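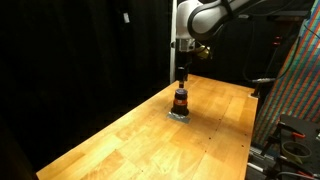 Frequently asked questions: the Ilovano placement study

Questions on this page come from the mailing list, from reviewers and from two reading groups that worked through the report. Answers are by Lempi Hämäläinen and Anju Mathur unless initialed otherwise. Section numbers refer to the second version of the report.

What does the study measure?

Whether an arm policy trained on demonstrations can grasp an upright object from above and set it down upright again when the support surface under the object changes height. The changes are small, a few millimeters at most. Policies that regress absolute gripper height tend to fail in this range: the fingers close too high on the cap, or the base is pressed into the support on release.

What is the method, in short?

Ilovano splits the action into two parts. A learned policy gives the horizontal motion and the wrist angle. A second, smaller network predicts the remaining distance between the fingertip and the first expected contact, and the controller uses that distance to scale the downward speed. The two parts are trained on the same demonstrations but do not share weights. Section 3 gives the loss terms.

How many demonstrations were used?

Each policy was trained on 68 demonstrations. Episodes in which the operator restarted the approach were kept. Removing them made the contact distance worse near the object, where the restarts supply most of the slow motion.

How were the trials scored?

Each condition was run for 72 trials. A trial is a success if the object is lifted clear of its support, returned to it, and still upright when the fingers have opened and the arm has moved away. A trial in which the object tips and is caught by the fingers counts as a failure. Arvo Mäkelä and Saimi Kettunen scored all trials separately from the recordings and settled disagreements afterward.

Why a bottle-shaped object?

The rounded top gives a poor grip if the fingers stop early, and the body below it is slightly wider. An error in height therefore shows up as a slip or a push. With straight-sided blocks the baseline and the full method could not be told apart, and those results were moved to the appendix.

Why is there a plate under the object?

It gives the contact network an edge and a surface that differ from the table. Without the plate, the network learned the height of the tabletop as a constant and ignored the wrist images. In the plate-shift condition the plate is moved between trials and the object is placed toward its rear, so that the approach crosses a strip of bare plate first.

Does the tabletop need to be wood?

No. Wood grain and plank seams do add texture, which the distance network probably uses. Shadows on a pale surface were a larger concern. We retrained with shadows augmented in software and saw no change we would report as an effect.

Do the dark spots on the tabletop matter?

They are not used as markers and are not masked in the training images. Early models sometimes slowed down over a dark spot during the horizontal move – this went away once approach segments were sampled evenly over the table.

Is a force sensor required?

No force reading enters either network. A force limit on the controller stops the arm if the descent goes wrong, and a stop of this kind is scored as a failure.

Which baselines are included?

There are 2. The first is a single network with the same parameter count that outputs the full action. The second is the Kokkonen controller, which descends at constant speed until contact. The second baseline is strong when the support height is fixed and should be read with that in mind.

Can the method handle transparent objects?

Not in its present form. The distance estimate is unstable on clear plastic, and the arm hovers above the object until the time limit. (R.A.)

Will the code and data be released?

The training code will be available in February. The demonstrations will follow once the Trultura file format has been documented. Questions about early access should go to Randa Azar.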